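**Koddale Shoppers' Forum questions Plammont's "keeps for longer" claims**

*For release: Tuesday, 10am*

The Koddale Shoppers' Forum has today asked the food label scheme Plammont to publish the evidence behind its "Keeps for Longer" mark, which now appears on milk, yoghurt, salad dressing and sliced bread in shops across Koddale and Flilham.

Plammont launched the mark in April. It says that households buying marked goods throw away less food and save £200 a year. The Forum has read the nine-page summary that goes with the claim and is not persuaded.

The summary rests on a survey of 2,791 households. Of these, 160 kept a food diary, and 93 of the diaries were finished. The saving of £200 comes from the finished diaries alone. The summary does not say how the 93 households compare with the ones that gave up, or whether any of them were already careful with food before they signed up. People who fill in a diary every night for six weeks are probably not typical of people who find a bag of brown lettuce at the back of the fridge.

There is also no comparison group. All the households were told at the start what the mark meant and that the study was about waste. The Forum would expect almost anybody to waste less food under those conditions, with or without a green sticker on the bottle.

Parvaneh Hosseinzadeh, who chairs the Forum, said:

"We would love this to be true. Food is dear and a lot of it goes in the bin. But a shop can charge more for something with this mark on it, and at the moment the shopper is being asked to take the benefit on trust. I have asked for the full figures twice. I got a leaflet the first time and the same leaflet the second time."

The Forum's own price check, carried out at the Yilma stores in Koddale and Flilham, found that marked goods cost more than the nearest unmarked item in most of the aisles visited. Milk was the exception. Staff at both stores were helpful but could not say what a producer has to do to earn the mark. The scheme's rules are open only to paying members.

Some of what Plammont recommends is sensible. Keeping milk off the fridge door, freezing half a loaf and looking at the date before opening a second pot are all good habits - and all of them are free. The Forum's worry is that old advice is being sold back to people as a feature of the product.

The Forum is asking Plammont to:

- publish the full survey, including the unfinished diaries
- put the rules for earning the mark where shoppers can read them
- stop using the £200 figure on shelf labels until it has been checked by somebody outside the scheme

It has also written to Yilma asking whether the stores pay to carry the mark. Yilma has said it will reply, but has not given a date.

The Forum will hold an open evening on food labels at Flilham Library, starting at 7pm. Entry is free and there is no need to book. Shoppers who have kept their own notes on how long marked goods last are welcome to bring them, though the Forum would treat those with the same caution.
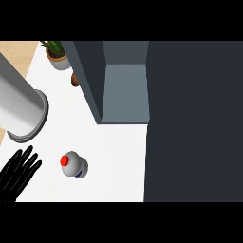 Plammont has been invited to send a speaker to the open evening and has not yet accepted. A chair will be kept free until the talk begins, and any written answer received beforehand will be read out in full.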